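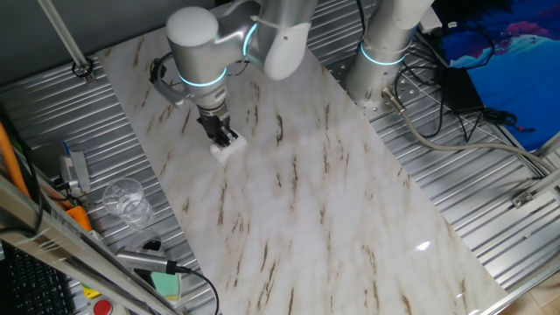 Ticket 681 — Board wiping task, arm drifts off the board during hand-guided teaching
Product: Pulow teaching software, two-arm cell
Status: Open, waiting on customer
Opened in August

Customer's message

Hello again, and thank you for the quick help last time! We are teaching one of our arms to wipe down a marble-patterned board, and the demonstrations we record by hand (one of us holds the wrist and leads the arm through the strokes) come back wrong on playback. The start of each stroke is fine. Toward the far end the fingers lift a little, so the arm wipes the air for the last stretch and then comes down again on the way back. It does this on almost every recording. The ones we make by remote control, with the Cekgate handset, play back nicely, just slower than we would like.

We have 129 demonstrations saved so far and I would hate to throw them out, so please be gentle with us.

First reply from support

Thanks for such a clear write-up, it saves us all a good deal of back and forth. When a person leads the arm by the wrist, they tend to pull up slightly as their own arm stretches out, and the recorder keeps that pull along with everything else. With remote control there is no hand on the wrist, so you don't see it. Before we settle on that, could you please try the following and write back after each one?

1. Check the payload setting. If the arm thinks it is carrying more than it is, it will float upward in hand-guiding mode. Use the weight of the gripper with whatever you wipe with, and save it under a new name so you can go back.

2. Look through the wrist camera view for a few of the bad recordings, at the far end of the stroke. A glossy board with bright reflections makes it hard to judge contact by eye, so go by the force reading next to the picture and note where it falls to zero.

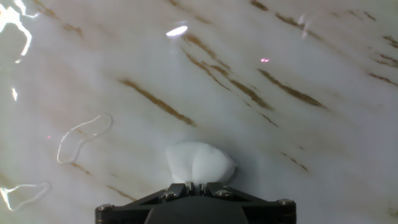
3. Record two fresh demonstrations by hand, with the height lock switched on before you take hold of the wrist. You'll feel the arm push back a little when you reach. Let it.

Customer's update

Step 1: the payload was still set to 1000 grams from the Provero job we ran in the spring, which is a lot more than we carry now. Fixed and saved. The arm feels much calmer in the hand — I wish I had looked there first! Step 2: force falls away in the last part of the stroke, same place each time. Step 3 will have to wait until tomorrow morning.

Support note

Lovely, thank you. Please keep the 129 old recordings where they are. If the new pair hold contact all the way across, we can try the height correction on a copy of the old set, and you may only need to redo the worst ones. Leaving this open until we hear from you.

We use cookies to keep you signed in and to remember your ticket filters. Accept all | Manage settings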